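Grurell sleepover packs head home for the holidays

2019-08-22

If you walked past the old Petier shopfront on Tuesday evening you'd have heard the crackle of snack wrappers from the footpath. Inside, the Grurell Neighbourhood House crew were filling the last of this year's Cosy Night In packs, and what a night it was!

The idea is a simple one and it has taken off like mad. Each pack holds the makings of a night at home for one kid: a couple of snacks, a card game, a torch and a sheet of stories to read under the covers. Families borrow a fleece blanket from the blanket library at the same time, and hang on to it until the weather warms up. This winter 334 packs have gone out the door, up from 177 last year, and the blanket library has grown to match.

Coordinator Yến Tiêu started the whole thing from her own lounge room in May two years ago, after her kids' school mates kept asking to stay over. She had one spare mattress and a cupboard full of chips.

“They didn't want to go anywhere or do anything flash,” she said. “They wanted a soft blanket, something to munch on and permission to talk until ten. I thought, well, we can do that for more than four kids!”

The blankets are the part everyone goes gooey over. Most were donated after a call-out in this newsletter, and the Hosik Street sewing group has been mending and hemming the older ones. There are dinosaurs, there are checks, there's a very loud orange one that has been borrowed every single week since it arrived. The cloud and star fleeces are the favourites with the under-eights, and there's a waiting list for them — so if you've got one at the back of the linen press, you know where to bring it.

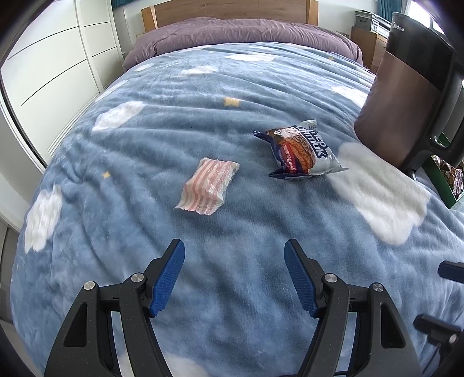
Snacks on a cloud: two treats on a light blue cloud fleece.

Snacks come in through the tub at the front counter of Ngô Bakery, which has been filling up faster than it can be emptied. Small, individually wrapped things are best, as they fit the packs and can be shared out without any squabbling. Please check the date before you drop anything in, and keep nuts out of the tub altogether. Anything that needs a fridge can't be taken, lovely as last week's cheesecake looked.

The feedback has been a joy to read. One dad wrote that his daughter had set up her bed like a shop and sold him his own chips for 15 cents. Another family has made it a regular Friday thing, with the telly off and everyone piled onto the big bed, grandma included. A boy in Year 2 returned his story sheet with a new ending written on the back in purple texta, and it's so good that it will be printed in the spring edition.

There's one more round to come before the blankets go into storage. Yến is hoping for 100 packs ready by the first weekend of the holidays, and at the rate the tub is filling she should get there with some to spare. Pick-up is from the Petier shopfront, side door, between 3 pm and 6 pm on weekdays. You don't need to book for a pack, but blankets do need a name and a phone number on the borrowing sheet.

Borrowed blankets can be washed at home on cold and dried on the line — please skip the dryer, as fleece goes flat and scratchy in the heat. If yours has come back from its adventures with a chocolate stain or a bit of biscuit ground into it, don't be shy. Pop it in the basket marked Wash Me and it'll be looked after.

Story sheets for the spring edition can be left in the same spot, new endings very welcome.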